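3 min read

We use cookies to remember your settings. Accept / Manage

Giltell Household and Shop Tasks Group
Minutes of the meeting held Thu 18 April, Skoreck Room

1. Minutes of the last meeting
The February minutes were agreed with one correction. Under item 4, "shelf facing" should read "shelf filling".

2. Matters arising
The loan agreement with Palumbo has been signed. The spare battery has not arrived and the supplier is to be chased again.

3. Shop-floor trials
The written report from the Jerkurau shop was taken as read. Floor cleaning after closing is going well and the shop wants to keep it. Shelf filling is slower than a member of staff on every aisle tried, and soft packs such as crisps and bagged salad are still being dropped or squashed. The machine also stops when a cage trolley is left in its way, and has to be restarted by hand.

It was asked whether the shop could simply keep trolleys out of the aisles. The answer was that it could not on delivery mornings.

Agreed: floor cleaning to continue. Shelf filling to be limited to tins and boxes until the next meeting.

4. Household chores
The log now holds 2552 attempts over all chores. Of the 66 attempts at folding towels in the latest batch, 9 needed no help at all. Loading a dishwasher was better with plates than with cups. Wiping a table was thought good enough to show to visitors.

There was a long discussion about bins. One view was that emptying a bin is an easy job and should have been finished by now. The other was that it is several jobs, and that getting the old bag out without tearing it is the hard one. Fitting the new bag over the rim came second.
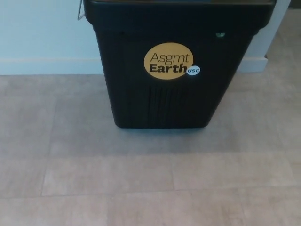 It was also pointed out that bins differ a good deal in height and in the shape of the rim, and that a method which suits one may be no use with the next. A request to test only one type of bin was turned down. Bins standing against a wall are to be included, as most people keep them there.

Agreed: bag removal and bag fitting to be scored separately. Up to 2 people may be present at each test, and they are not to help unless something is about to be damaged.

5. Are we ready to tell anyone?
Giltell has been asked for a statement on whether machines can do chores yet. The meeting felt the fair answer was "some, slowly, with a person nearby". Two members wanted "slowly" taken out. It was left in.

6. Any other business
The charging point by the side door trips the sockets in the kitchen. To be reported.

Next meeting to be fixed by email.

Get our newsletter once a month. Unsubscribe at any time.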